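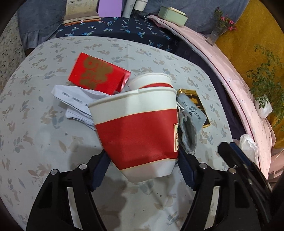 Vindesow Shared House
Minutes of the June house meeting, Saturday, 10:30 a.m.

In the chair: Aurelia Zaugg
Notes: taken in turn, so forgive the exclamation marks
Present: everyone from the upstairs rooms and two from the garden side

1. Last meeting
Read out and agreed. The hallway light has a new bulb and the stairs are a pleasure again.

2. The big table clear-out
We spent most of the meeting on this one, and what a good discussion it was! The table in the shared bedroom with the rabbit tablecloth has become the place where everything lands: paper cups, bags, boxes, cards, little pouches. Aurelia asked that we clear it in one go, start to finish, with music on.

Agreed:
Paper cups go first. The red and white ones get checked for anything left inside, then stacked and taken down to the kitchen. Any that are still clean can be used for the seed starting (see item 4).
Crumpled paper bags go in the paper recycling. Plastic bags get smoothed out and put in the bag drawer, which has loads of room now.
The red box with the gold Chinese lettering was talked over at length. One corner is torn or folded, but several of us love the lettering and would hate to see it go. It stays! A bit of tape on the corner and it can live on the Brisier shelf and hold tea.
The small gray drawstring pouch, the one that says "Narcissus Carp," is to be kept. Three people wanted it. It will hold the spare keys for the time being, and we can look at that again next month.
Gold and brown card things: keep anything with a nice border for the craft tin.

The tablecloth gets a wash once the table is bare. It was pointed out that the little rabbits and leaves are lovely and we hardly ever get to see them — very true. Cold wash, and hang it on the line by the shed.

The bed next to the table is not a sorting area. Please keep piles off the navy sheet. Floor or hallway is fine.

3. Shelf
The Fedider unit from the garage has been measured and fits between the door and the window with room to spare. Moving it up the stairs takes 2 people. We had 2 hands up before the question was finished, so that's settled.

4. Seeds
The Bozkurt garden stall is giving us 500 seeds, mixed flowers and herbs. We'll start 200 in paper cups on the kitchen sill and hold the rest for later. Basil was the clear favorite. Someone asked for chives too — yes please.
Cups need a hole in the bottom before the soil goes in.

5. Other business
The kettle is slow. To be descaled before anyone talks about a new one.
Thanks to whoever made the plum cake. More of this at meetings.

To do
Table and tablecloth: Aurelia and the upstairs rooms, right after lunch
Shelf: garden side
Tape for the red box: to be found in the hall closet
Kettle: still needs a name

Closed at 11:40 a.m.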